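Merkora soft dummy, standard weight, review

19 Sep 2019

Bought this in February for the young lab, used it most of the summer, so figures I should write something before I forget it all. Short version, good dummy, poor strap, buy the strap somewhere else.

Background. My older dog was started on the old canvas ones and chewed through a fair few. The pup has a softer mouth and I wanted something he could get hold of without rolling it about. Friend at the club had the Tasoline one, which is firmer and a bit narrower. Tried it. He dropped it at my feet more than once and looked at me. So went for the Merkora.

Ordered from Poltport, item no. 3158 in their list. Came in 4 days, well packed, no fuss. Comes in orange, white or black and white. I got orange and a black and white. Orange is for me to find in the long grass, dog doesn't care. The black and white one shows up better for him against a dark bank, marks it from much further off.

Feel. Softer than you'd expect from the listing. There's a waist in the middle so he picks it up by the centre, which was the whole point. Stopped the end-carrying in two weeks or so. Surface has a bit of grip, not rough. No tooth holes yet, a few dents that came back out on thier own.

Throwing. Fine by hand. Goes straight enough, bit light in a headwind. If you want distance you'll want the heavier one. Doesn't fit my launcher, didn't expect it to, but the listing could say so.

Water. Floats well, sits high. Left it out in the middle of the pond overnight by mistake (mine, not the dog's) and it was still on top in the morning. Some water gets in round the strap hole. Shake it, stand it on end, fine by the next day. Wouldn't put it away wet in a bag though, mine got a smell.

The strap. Right. Thin cord, small plastic toggle, toggle went on the third outing. Knot pulled through on the second dummy not long after. I've put proper rope on both now with a big knot and no trouble at all. But you shouldn't have to do it on a new dummy. Wrote to them, got a polite answer and a spare cord exactly the same as the first.

Cleaning. Warm water, drop of washing up liquid, old brush. Mud comes off easy. Orange has faded a touch on the side that faces the window in the shed. Black and white hasn't.

Price is fair for one, better if you get the 3 pack. Cheaper ones about but I've had those and they split along the seam by Christmas.

Would I start a very young pup on it? No, too big. Get the puppy size, or a rolled sock till he's grown into his mouth. From 7 months on it's been right for mine. Hard-mouthed dog, I'd go firmer, the Tasoline probably. A bit of give just encourages them to chomp.

Also don't leave it lying about as a toy. I did, for one weekend, and spent a fortnight getting him to hand it over again. Put it away after the session, every time.

Marks: dummy very good, strap poor, delivery good. Would buy again and will, want a white one for the winter. Will add a bit when I've tried it in the cold, somone asked if they go stiff and I can't say yet. 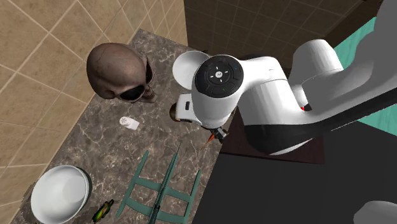
If they do go stiff I'll move him on to canvas till spring, he's steady enough now to cope with the change. And I'll try the heavier Merkora at the same time, same rope, same pond.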